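## Visit to the Drendside electronic music studios, October

The association's programming staff attended the open day at Drendside to assess the studios for next year's residencies. Visitors were received at 2 pm and taken first to the Amon Room, where a work for bass clarinet and eight loudspeakers was in rehearsal. The low register carried well, although the rear pair of speakers lagged in level and the quieter passages lost colour.

The Gowda Hall seats 228 and is the stronger venue. Its curtains can be drawn to shorten the decay – a useful provision for amplified strings – and the balcony is available for diffusion. Hire is $2000 per day, or $3000 with a technician.

The tape archive is being transferred under a project named Alteo, and listening copies may be requested by visiting composers. Early pieces for oscillator and voice were played from the new files, with the original hiss retained. The storage depends on ordinary desktop hardware, and staff asked that residents bring their own backup disks.

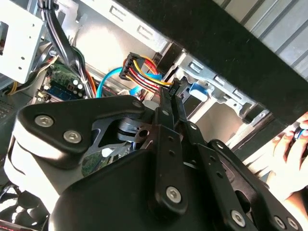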